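## 4. Preparing the incubator and loading culture plates

Applies to the Hullarow bench incubator, chamber sizes 34 and 92 litres. Read section 3 (siting and electrical connection) first. The cabinet must have stood upright for at least two hours after delivery before it is switched on.

Revised 13 Jun 2026, H. Galbraith

### 4.1 Before first use

1. Remove the transit foam from under both shelves and from behind the fan cover.
2. Wipe the chamber walls, shelves and inner glass door with 70% ethanol on a lint-free cloth. Leave the door open until the smell has gone.
3. Fit the shelf runners with the lug facing the rear wall. A runner fitted the wrong way round will hold an empty shelf but will tip under load.
4. Slide in the shelves. Leave the lowest runner position free, as the air return is behind it.
5. Fill the humidity pan with sterile distilled water to the lower line. Do not use tap water or deionised water straight from a wall unit.

**CAUTION:** Do not spray ethanol into the chamber with the power on. The heating element behind the fan cover is not sealed.

### 4.2 Setting the temperature

1. Switch on at the rear. The display shows the software version, then the chamber temperature.
2. Hold SET until the figures flash.
3. Use the arrow keys to select the working temperature. For routine growth of staphylococci and most other skin organisms this is 35 °C or 37 °C, according to your own method sheet.
4. Press SET once to store the value.
5. Place a calibrated thermometer on the middle shelf, with its bulb in a small bottle of glycerol. Close both doors.
6. Leave overnight. Compare the thermometer with the display before loading any plates.

If the two readings differ by more than 0.5 °C, enter an offset (section 6.2). Do not correct the difference by changing the set temperature — the over-temperature cut-out follows the stored value and will then trip at the wrong point.

Note: on cabinets supplied before January the offset menu is reached by holding both arrow keys together. The Ilov controller fitted to later cabinets has its own OFFSET key.

### 4.3 Carrying and loading plates

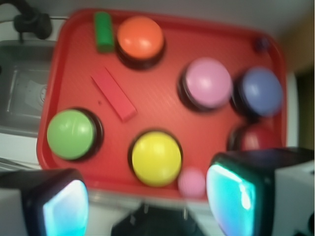
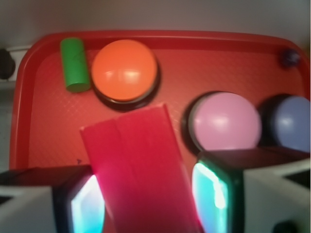 Plates are carried to the incubator lid down, in stacks of no more than six, and are loaded as soon as the surface of the agar has dried. Carry them in a tray with a lip on every side so that a stack cannot slide off when the door is opened with the other hand. A red plastic tray with a raised, rounded rim is of the right general form. The tray itself does not go into the chamber, where it would block the air flow between shelves.

1. Label each plate on the base, near the edge. Lids can be swapped by accident and must not carry the only label.
2. Open the outer door, then the inner glass door.
3. Load the top shelf first, working from the back. Keep a finger's width between stacks and between any stack and the wall.
4. Close the inner door and check that the catch has engaged.
5. Close the outer door. Write the time and your initials on the door sheet.

The display will fall on loading and should return to the set value within 20 minutes. If it does not, check the door seal for trapped labels or tape.

**CAUTION:** Handle all patient isolates at the containment level given in your local risk assessment. Blood agar plates must not be opened outside the cabinet named in that assessment.

### 4.4 Reading times

Read routine plates after an overnight run. Return plates with no growth to the chamber and discard them as negative only after 48 hours. Screening plates for resistant strains may have a different limit — follow the leaflet supplied with the medium.

Do not open the door to look at plates between readings. Each opening costs the chamber both heat and moisture, and thin agar will crack at the edge.

### 4.5 Alarms during a run

- **HI** — chamber above set value by 1 °C. Heating is cut off automatically. Move the plates to another incubator and see section 8.
- **LO** — chamber below set value by 1 °C for over 34 minutes. Check doors first, then the mains fuse.
- **PAN** — humidity pan empty. Refill with water already warmed to chamber temperature.
- **FAN** — fan stopped. Switch off at the rear. Fans are replaced by a Kováčik service engineer only.

Alarms are stored with the time and can be read back from the LOG menu. Clearing the log needs the supervisor code.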